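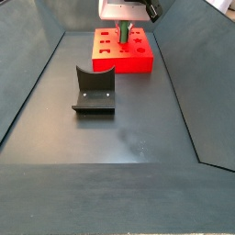

Stunomen Opens Riverside Lodge in Lenden

LENDEN, 30 Aug 2025 — Stunomen, an operator of small vacation properties, has opened Danko Lodge on the north bank of the Canau River. The lodge has 13 apartments, each with its own kitchen and a terrace or balcony. It is the company's second property in the valley.

The building was a grain store until the 1970s and had stood empty for long periods after that. Work on the conversion began in April of last year. The stone walls and the roof beams were kept, and the ground floor was dug out to make room for an indoor pool and a sauna, both open to guests until 10 p.m.

"We wanted families to be able to stay a week without getting in the car much," said Shahram Ghorbani, managing director of Stunomen. "The bakery is across the bridge and the river path starts at our gate."

Most of the apartments sleep four. Another 2 on the ground floor have step-free access, wide doors and walk-in showers, and can be booked together through a connecting hall. Dogs are welcome in the apartments that open onto the garden.

The lodge sits at the foot of Mount Lenden, which rises to 2,411 meters. Marked trails leave from the village square, and the longest of them climbs more than 1,000 meters to the upper lake. Maps and walking poles can be borrowed at the front desk. In winter a ski bus stops outside the post office.

Kristýna Hudec, who manages the lodge, previously ran the company's guesthouse in the lower valley. "Breakfast is optional and we bring it to the door — people with small children seem to like that," she said.

Reservations are open for stays through the end of next summer. The minimum stay is three nights, or one week during school vacations. Bookings can be made on the Stunomen website or by phone with the front desk.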